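Can a robot put the groceries away yet

Saturday, February 29, 2020

Quick one, laundry is going and I have to be out the door soon. People keep asking me when they can buy a machine that does the kitchen. My answer is still no, not yet, ask me again in April.

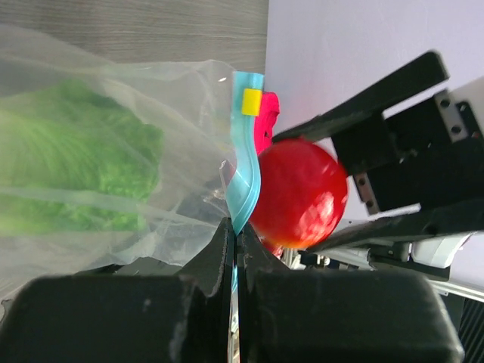 Vacuuming is done, fine. Floors are flat. Dishes, sort of, if you count the dishwasher, which I do. But bags! Bags are the thing. A zipper bag has no shape of its own, it folds up different every time, and you need one hand to hold it and another to do the job. Lettuce takes up all the room. Tomatoes bruise. My kid could do it at 3, badly.

Watched a bunch of demo clips this week. Enside had one folding towels, nearly 10 minutes for a towel. Cletasar does shelves, boxes only, very smooth, boxes are easy tho. Aubert wont show anything without cuts in it so I don't count them.

What I'd want before paying real money:
opens a bag it hasn't seen before
doesnt squash the produce
closes the bag again (everybody skips this part)
works in my kitchen, with my junk on the counter

Soltley says 2 years. They said that last time too. I'd guess 8, and I'm usually the optimist in these arguments. Shop floors will get there first, same part same bin all day long.

More later, dryer is buzzing. Comments are open agian, be nice.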